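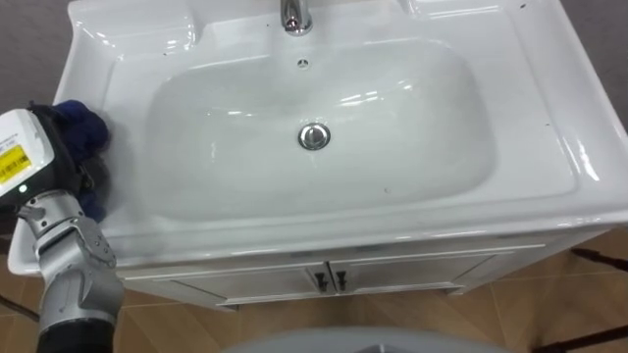 Left side of the vanity, blue cloth, somewhere in the middle of the sink set.

So, sinks! I've been promising a post about the sink set since September and I kept putting it off, mostly because every time I sat down to write it I ended up going back in to record a few more. We're at 519 keepers now, and I think that's enough to say something useful about how it's going.

For anyone new, I spend my working days at Wemix driving a robot arm through household chores so that a learning system has something to learn from. Each run from start to finish is one example (we call them episodes, like everybody else does). The job on the board right now is "wipe the vanity top," and it's the one I've had the most fun with and also the one that has made me the crankiest.

I thought wiping would be easy. Before this I was on folding, and folding is a nightmare, so a cloth and a hard flat surface sounded like a vacation. But a vanity isn't really flat. Ours has that big basin sunk into it, and the flat part goes around the outside, wider in some places than others, and then there's a raised ledge in the back left that you have to come up against without plowing into it. The ledge is where I lose the most runs. If I come in too fast the cloth bunches up in front of the gripper and I'm just pushing a lump around. If I come in too slow I get this hesitant little shuffle, and then guess what the policy learns? The shuffle. We had a checkpoint back in the early days that would creep up to the ledge and sort of tremble there. That was me! It learned that from me!

The other thing about white glossy ceramic is the shine. The overhead lights bounce all over the bowl, and the reflections move as the view moves. I worried about that for a long time and asked if we could put up something to soften the lights. The answer was no, leave it, people's bathrooms are shiny. Fair enough. What we do instead is change things between batches, so there are runs with all the lights on and runs with half of them on, and a smaller pile with the late afternoon coming in.

Here's how a batch goes, since a couple of people asked. I do a warmup that doesn't get saved. Then I do 5 runs on the left rim, 5 on the right, and 5 along the front, and I start the cloth from a different grab each time. Sometimes it's a nice neat pinch and sometimes it's a big wad with a tail hanging down. I used to fix the ugly grabs before I hit record. Don't do that! The ugly grabs are the good ones, or anyway they're the ones the system needs, because when it picks up a cloth by itself it's going to be ugly most of the time.

After that comes tagging, and I'll admit I drag my feet on it. Everything goes through Clastodine, our in-house labeling tool, and each episode gets a start mark, an end mark, and a grade from one to three. A three means I'd be happy to have the robot copy it exactly. A two is fine, with a wobble. A one gets tossed, unless it's a recovery, where I messed up and then got out of it -- those go in a separate folder and I'm very protective of them. Dropped the cloth and picked it back up? Keep. Caught a fold on the faucet and backed off? Keep, keep, keep.

I did go through a phase of grading myself way too kindly. I swapped batches with the folks on the Strickland set (they're doing kitchen counters) and they knocked a whole bunch of my threes down to twos. It stung for an afternoon. They were right, though. I was lifting the cloth at the end of each stroke, just a hair, and leaving a gap before the next one started. You can't feel it while you're driving. You can sure see it on playback.

Next up is the inside of the bowl, which I've only poked at so far. The sides slope the whole way down, so the wrist has to keep turning as you go, and then there's the drain stopper sitting there in the middle waiting to snag you. My plan is to start with the front slope and work down, and leave the part under the faucet for last. If anyone has done curved surfaces and has an opinion on short strokes versus one long sweep, please tell me. I go back and forth on it daily.

Then it's supposed to be mirrors, with the new Flindemska cloths if they ever show up. I have been told they are grippier. I have also been told that about the last two kinds.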